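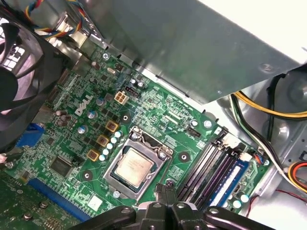 What happens to the processors in old office computers once the machines are handed in?
At the Drultia works in Surkby they are taken out of the board, looked over and sorted into holders, and the sound ones are sold on for repairs.

The firm opened its second dismantling hall in May, on the Prarport road, and has now published its first figures for it. In its opening months the hall took in 2762 desktop computers, most of them from schools, surgeries and council offices that were replacing their equipment.

Until this year Drultia stripped out drives and memory and sent the rest of each machine away for shredding. Boards went with the processor still in the socket. The firm says that was a waste, as a processor will often outlast the computer built round it, and there is steady demand from small repair shops for older models that are no longer made.

The order of work is simple. The side panel comes off, the cooler is unscrewed and old thermal paste is wiped from the metal lid of the chip. The lever beside the socket is then released, the load plate swings up and the processor can be lifted straight out. It has to be held by its edges. On many desktop boards of the past fifteen years or so the fine contact pins are in the socket, and a chip dropped back at an angle can bend them and spoil the board.

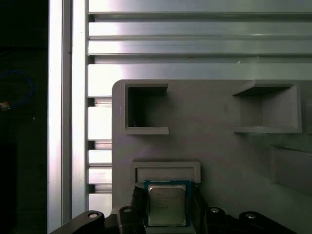 Chips that pass a visual check go on to a test bench, where each is run for 13 minutes under load. Those that fail are put aside for metal recovery. Boards are tested separately, and a board with bent socket pins or swollen capacitors is not repaired.

Drultia said more than 9 in every 10 processors tested so far had worked. Memory did slightly less well, mainly through damage to the contacts. Hard drives are still destroyed on site and are not offered for sale.

Tested parts are sold in trays under the name Sun, with a guarantee of six months. They go to trade customers only for now, though the firm is looking at a counter for the public at its older Surkby building. A decision is expected before the end of the year.

Households can already leave computers at the Prarport road gate between 8am and 4pm. There is no charge. Monitors and printers are not accepted there and should be taken to the council tip as before. Anyone bringing in a desktop is asked to leave the case closed and to keep the power lead, which is collected in a separate bin by the entrance.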